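Workshop tips from an open day: wood tops, gaps and robot cells

Posted 8/26/19

The Pirnotus training shop in Kodlow opens its doors once a year, and this time most of the floor was given over to robots. I went for the machines and came home with a page of notes on benches. People who program robot arms spend a lot of time thinking about flat surfaces, and much of what they said applies to a plain workbench in a garage.

The notes are in the order I took them down.

Check the top with a straightedge before you blame the tool

The first stop was the Gruner cell, where an arm was setting wooden blocks in a row. The operator put a long straightedge across the table before she started, then again on both diagonals. She marked the low places with chalk and rubbed the marks out once she had written them down. At home I had been fighting a drill press fence for months. I put a level across the bench it sits on and found a dip right under the back foot. A piece of card under that foot fixed it.

If you don't own a good straightedge, the factory edge of a new sheet of hardboard will do for a bench top. Hold a flashlight behind it and look for light underneath.

Treat seams as part of the layout

A top made of several panels will move with the seasons. At the open day they did not try to hide the joints. They planned around them, so that nothing small was ever set down across one. On a bench you can do the same. Keep screws, bits and washers in a shallow tray, and put the tray in the middle of a board.

Where two panels meet at different heights, ease the higher edge with a block plane or 120 grit on a hard block. A small bevel is enough. A square edge there will catch on anything you slide across it, and sooner or later it will splinter.

Don't fill a gap between boards with ordinary wood filler. It cracks out the first winter. Leave the gap open and clean it with an old putty knife, or glue a thin strip of wood to one side only so the other board can still move.

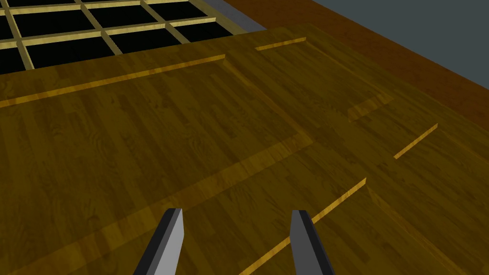

Rehearse on the screen or on paper first

Part of the day was given to simulation. The Tokgöz people run a job through the computer before any real arm moves, and they told us they had gone through 2,000 practice runs on one pick-up job. I don't have the software, but I have started doing a slower version with paper. Before I cut a sheet of plywood I draw it to scale, cut the parts out with scissors and shuffle them around. On the last cabinet it saved me a half sheet.

The same goes for moving a big piece through the shop. Walk the path with a tape measure before you pick anything up. Door handles and light cords are the usual trouble.

Open wider than the part

A gripper goes in wider than the thing it is picking up, then closes. It sounds too simple to write down, but I had been setting my bar clamps almost to size and scraping the work as I slid them on. Now I leave an inch extra and close up at the bench. Pads of cork or scrap leather stay on the jaws all the time, held with double-sided tape.

Come in square, too. A clamp that goes on crooked will push the joint out of line as it tightens. If it does, back it off all the way and start over - don't try to tap it straight under pressure.

Clear the top at the end of the job

At each cell the operator cleared the table before the next run. I timed myself doing this at home and it takes roughly 8 minutes at the end of an evening, brush and vacuum included. Brush along the grain. Vacuum the seams last.

For the finish, they recommended plain wiping oil over anything glossy, as glare bothers both cameras and eyes. Two thin coats, rubbed back with a gray pad. Lay the oily rags out flat outdoors to dry, never in a heap.

If you want to go next year

The open day is in April. Parking is in the field behind the shop, and they handed out 300 visitor badges at the gate, so come early. Wear closed shoes. Ear plugs are in a box by the door. The tour has 31 stops, and the ones at the far end of the hall had the shortest lines after lunch.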